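June 8, 2021

Bin picking, grasp planner on the Litow branch

Slow start this morning, mostly my own fault. I had left the Litow branch half merged in April and then forgotten what half meant, so the first hour went to reading my own commits and muttering. Rosine Renaud came by with coffee and spotted the problem faster than I did -- the planner was still subscribing to the old depth topic, the unfiltered one, so all my lovely new hole filling was running and going nowhere. Thank you, Rosine! Fixed in the launch file, and I added a warning at startup if the two topic names disagree.

With that sorted, on to the thing I meant to do, which was the wall penalty. The planner samples 1000 candidates per cycle and scores them, and it has always been too fond of grasps right up against the sides of the bin. The old cost only looked at the fingertips. I now sweep the whole finger model along the approach and charge for anything that comes near a wall, knuckles included. It costs more time, about 71 ms a cycle on the Dasdale machine, but I can live with that while the arm is moving this slowly anyway.

Segmentation is still the weak part, I think. The sponge with the olive-yellow top and dark green bottom wants to become two objects whenever the score threshold goes up a little, and the dark mesh piece leaning in the back corner gives patchy depth, so its mask wanders from cycle to cycle. The little blue block is a dear and never gives me any trouble. I tried merging neighboring masks by height as well as color, which helps the sponge and (of course) makes me nervous about anything lying close beside it. Left it behind a flag, off by default.

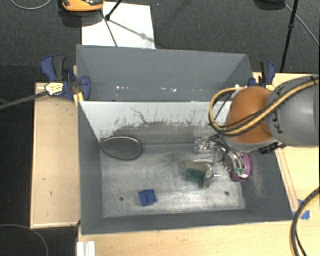
Gripper down in the bin, pink object behind the fingers, sponge to the left.

The other thing I want to write down before I forget is the self filter. The shiny parts of the fingers throw stray points into the cloud, and the filter only removes what falls inside the padded model. I bumped the padding to 2 cm and the strays mostly went away, but then we lose real points on whatever is nearest the hand. Rosine suggests keeping the last clean cloud from before the descent and using that for the final approach, and I like it very much. She has something similar in the Zivley code and will send me the path.

Log for the long run is 3026, config saved beside it. Still to do: unit test for the finger sweep, and ask whether anyone minds if I delete the old topic altogether.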